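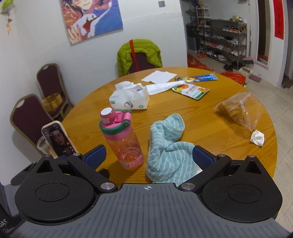

December, past eleven at night. The left finger has started lying to me again. I close the gripper, the log swears both sides arrived together, and the left one is plainly still on its way, like a man claiming on the phone that he's parking. Upendo said on the call to quit theorizing and try it on whatever was on the table, so the pink bottle with the green loop got the job, with the striped towel next to it as the soft option. The towel went fine. A towel will forgive anything. The bottle got nudged, turned a little, and went over toward the tissues with the unhurried air of something that had seen my code.

I did 20 grabs and dropped it on seven. The log has all 20 down as good. That bothers me more than the drops do. A tool that fails and says so is a nuisance, and one that fails and files a cheerful report is going to Lurngate in January with my name on it.

Wrote to Abílio, who built the linkage and takes criticism of it the way other people take criticism of their children. He answered in four minutes. Had I checked the pivot screw on the left arm? I had not checked the pivot screw on the left arm. It was a good half turn loose. Tightened it, did another 20, dropped two.

So the hardware is mostly forgiven and the log is still a liar. I think it reads the position we asked for and never the one we got, which would mean the 1,000 grabs we sent Turkau last month are worth whatever a stack of good intentions is worth. Have not told Turkau. Have not told Upendo either, who went to bed happy about the screw.

Pinched my thumb in the thing at the end, naturally. Logged as a successful grasp.

Tomorrow: call Upendo before she calls me, and buy thread lock.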